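9/13/21

Up early and out to the garage before work. The sim is finally running at a speed I can live with. I turned the shadow quality down two steps last night and the fan on the old desktop stopped howling. Left it on while I ate breakfast and it was still going when I came back with my coffee.

The build is called Zomon now. Kolbrún picked the name and I didn't have a better one. She has the real table half sanded at her place, and I am supposed to have the motions worked out before we bolt anything down. The bench in the garage is still covered with brackets and the drawer from the hall dresser, which I promised to fix in May.

Spent most of the evening on the stacking routine. The problem has been the approach. The first arm kept coming in at a slant and knocking the small block sideways, so I raised the point where it turns downward by 20 mm and slowed the last part of the move. I ran it 28 times in a row with the new numbers and wrote down every miss. There were 2, both early on, before I fixed a typo in the joint limits.

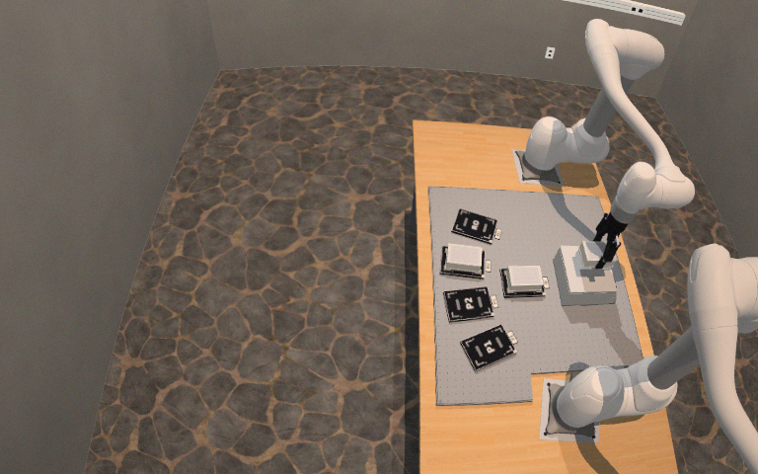
Zomon in the sim, first arm on the stack. P0 at the far end, P1 nearest.

I still don't like the stone floor. It came with the room I started from and I never changed it. Bohumila saw it over my shoulder and asked if we were building the thing in a castle. Plain gray would be easier on the eyes at midnight. It goes on the list under the tray labels, which I want bigger.

The second arm is the next job. Its base position is set but I haven't written anything for it beyond a parking move. Kolbrún thinks it should do the trays and leave the blocks to the first one. I would rather have both of them able to do either. We went back and forth on the phone and didn't settle it. She is right that her way is less code.

Ordered 16 more bolts for the mounting plates from Zarnasach, the longer kind, and a bag of washers. Shipping cost more than the washers did. I forgot the cable ties again.

Tomorrow: save a clean copy of tonight's settings before touching anything, then try the approach from the other side. Call Kolbrún about the height of the tabletop. Fix the drawer if there is time. Bed at 12:30, too late again.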